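### 4.2 Fitting the wall rail

1. Mark the rail line 55 mm below the ceiling and check it with a spirit level.
2. Drill the end holes first, then the centre hole. Use a 7 mm masonry bit.
3. Push the plugs in flush and screw the Sustel rail to the wall - do not use a power driver for the last turns.
4. Clip in the hooks and slide them to their positions.

**Caution:** Keep rolled scrolls upright and away from drilling dust.
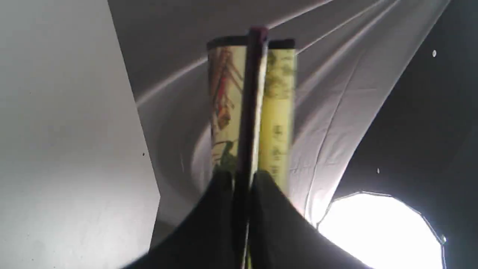

5. Hang each scroll by its cord and let it drop slowly.

**Note:** Keep the lighting at or below 50 lux.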